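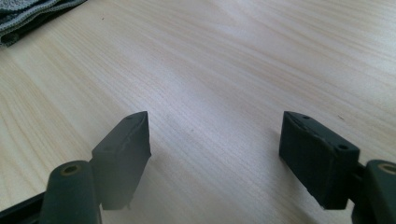 Chapter 7
Wood Surfaces and Clear Finishes

7.1 Scope of the chapter

Chapter 6 treated the drying of sawn lumber and the defects that drying can cause. The present chapter takes up the board after it has been planed and considers what is done to its surface. It covers grain and figure, preparation by scraping and sanding, the main classes of clear finish, and the simple tests used to compare them. Opaque paints are left to Chapter 8.

After working through the chapter, the reader should be able to:

identify growth rings, rays, and pores on a prepared face
select a grit sequence for a given species and finish
distinguish penetrating finishes from film-forming finishes
calculate coverage from solids content and film thickness
interpret a gloss reading and state its limits

Terms set in capitals at first use are defined in the glossary.

7.2 Grain and figure

The word grain is used loosely in the trade. In this book GRAIN refers to the direction of the wood fibers relative to the long axis of the board. FIGURE refers to the pattern seen on the surface. A board may have straight grain and strong figure, or the reverse.

Fine parallel lines on a pale tabletop are produced by growth rings meeting the surface. Their spacing depends on the rate of growth of the tree and on the angle at which the saw passed through the log. Where the rings meet the face at a steep angle, the lines are narrow and close together. Where the angle is shallow, the same rings spread into wide bands and arches.

Gentle ripples in the lines have two common sources. The first is a slight wave in the growth ring itself, which appears as a wavy line on the cut face. The second is a wave in the fibers, which changes the way light is returned and may be visible even where the ring lines are straight. The two can be separated by turning the board under a fixed lamp. Ring lines keep their place as the board turns. Bands caused by fiber direction brighten and darken.

7.3 Light at the surface

Light striking a finished board is divided at the first boundary. A small part is reflected from the top of the film. The rest enters the film, reaches the wood, and is scattered or absorbed there. The eye receives both parts together.

On a smooth film the first part leaves at an angle equal to the angle of arrival. An observer placed at that angle sees a whitish sheen in which the color of the wood is weakened. An observer placed elsewhere sees mainly the light returned by the wood, and the surface looks warmer and darker. A single tabletop will often show both conditions at once. Color should therefore be judged under diffuse light, with the viewing angle recorded.

GLOSS is the measure of the first part. It is reported in gloss units at a stated angle, and readings taken at different angles cannot be compared directly. On wood, readings along the grain are commonly higher than readings across it, because sanding scratches and open pores run with the fibers. The Braden method, used for the worked problems in this chapter, calls for 3 readings along the grain and 3 across, with the two averages reported separately.

7.4 Preparation before finishing

A clear finish does not hide scratches. Each grit in a sequence must remove the scratches left by the one before it, and skipping a grit usually costs more time than it saves. Sanding is carried out with the grain on the final pass.

Dust is removed between grits and again before the finish is applied. Vacuuming is followed by wiping with a clean, folded cloth. The cloth is refolded to a fresh face as each one loads. Specks left on the surface at this stage are locked into the film and must be cut back after curing.

Case 7.1 The Virk bench trial

Nusrat Zaidi and Angus Paewai prepared two matched panels in a shop at Virk in July. Panel A received Revent, a penetrating oil. Panel B received Saka, a water-based film finish. Both were sanded through the same sequence. Panel B was rough to the touch after the first coat and required light sanding before the second. Panel A did not. The difference is explained by the swelling of surface fibers in water, known as GRAIN RAISING, and is examined in Section 7.5.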